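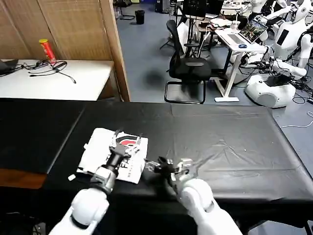 Slide 1. White cloth with red and black print, black table.

Talk notes, municipal emissions inventories: what the textile line does to the total
Speaker: Thilini Khondokar
Slot is 4 blocks of slides plus questions. Skip slide 9 if the session starts late.

Slide 2. Scope of the talk
Subject is the climate inventory for Jarkham, and one category in it: goods bought by residents and later thrown away. Most city inventories stop at energy, transport and waste treatment. Jarkham added a consumption estimate in its last revision and then had to decide whether to publish it with the rest.
State early that the two accounts must not be added together. The territorial account covers what is emitted inside the city limits. The consumption account covers what is emitted anywhere to supply the residents. They overlap at local electricity and at the bus fleet.

Slide 3. Boundary
City limits as redrawn in 1960. The Howlader district is inside the boundary on paper but its wastewater goes to Nustton. The old inventory counted that plant twice. Corrected now. Read the correction aloud, as Iker Cuesta's office asked for it to be stated in public.
Do not get drawn into the airport question. It is in the appendix.

Slide 4. Data sources
Electricity: metered, by feeder. Good quality.
Gas: metered, but commercial and residential are merged before delivery to the city. The split is modeled.
Road traffic: counters on the main roads, model for the rest. The model was last calibrated in October and has not been checked against fuel sales.
Solid waste: weighbridge records from the transfer station.
Household goods: survey, 552 usable returns. Weak for renters and for large households. Weights were applied by tenure and by household size, and both sets of weights are in the file.

Slide 5. Sorting study 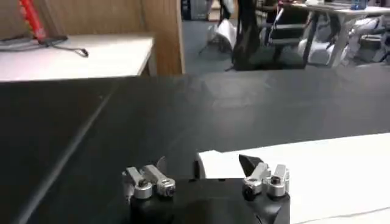 Gripper housing and finger joints, close view.

Explain the method before showing any results. Loads were pulled from the residual stream on a fixed schedule. Each load was mixed and quartered, and one quarter was sorted by hand into the standard categories. Textiles were divided into cotton, synthetic, blended and unknown. Labels are often missing, so the unknown share is large and should be reported as it stands. Do not spread it across the other three.
Moisture is the main source of error. A garment weighed as collected can be far heavier than the same garment dried. Youssra Hamdy dried a subsample and derived a correction by season. Use her corrected figures. The first draft of the inventory did not, and copies of that draft are still being passed around.

Slide 6. Emission factors
Three sets were tried. They disagree most on cotton, mainly over how irrigation energy and fertilizer are handled. Synthetics are closer together. The inventory reports a low, middle and high value and carries all three through to the total.
If asked why no single number: the choice of factor set moves the textile line more than any policy under discussion would. A single number would hide that.
Reuse is credited only where a garment replaces a new purchase. The replacement rate comes from the survey and is self-reported. Say so.

Slide 7. Targets
The council asked for a target on the consumption account. Advice from staff was to set targets on the territorial account only, and to track consumption as an indicator. Reasons: revision of the factors would change the baseline, and the city controls few of the levers.
Chantelle Engelbrecht took the other view, in writing. Her memo is short and is included in the handout. Summarize it fairly. Her main point is that an indicator without a target gets no staff time.
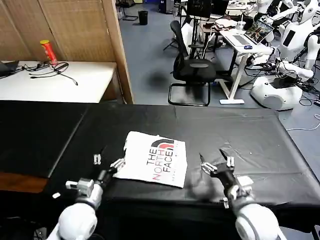 Slide 8. Measures being costed: separate textile collection at the transfer station, a repair grant capped at 500 per applicant, and a purchasing rule for city uniforms. The uniform rule is the smallest of these by tonnage and the easiest to verify, as the city holds the invoices. Separate collection depends on a buyer for the sorted material. The Flisatska depot has space but no covered loading bay, and wet bales are rejected.
Adelmo Caruso has the cost sheet. Refer cost questions to him.

Slide 9. Reporting format
Tables follow the reporting template line by line. Notation keys are used for anything not estimated. Blank cells are not permitted, and reviewers returned the previous submission for that.

Slide 10. Open items
Gas split between commercial and residential.
Traffic model against fuel sales.
Second survey wave, with a larger renter sample.
Treatment of online purchases delivered from outside the region.
Leave this slide up during questions. Handout is by the door, notes version 24 Dec 2018.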